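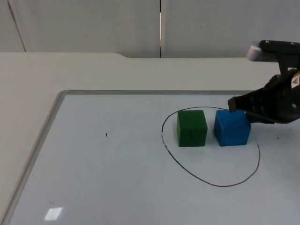 Work on the Grurnuvbridge parking study continued through February. Ketilsson completed curb surveys on 14 blocks. Zones are sketched before mapping, in the manner of the black loop on the whiteboard with the green and blue cubes inside it.

Survey results

Two blocks will be recounted because of street work.

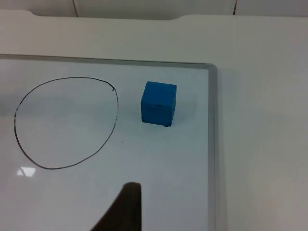 Whiteboard with marker outline.

Meter data from Tallinus arrived in the agreed format. Records from five meters lack end times and have been excluded from the
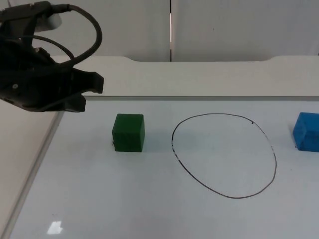 turnover figures. The exclusion does not affect the residential blocks.

Next period

Cerkar will draft the loading zone rules. No budget change is requested.

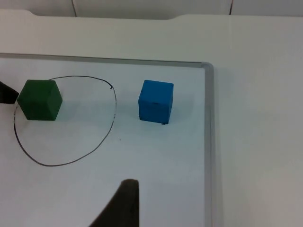

Green and blue cubes on the whiteboard.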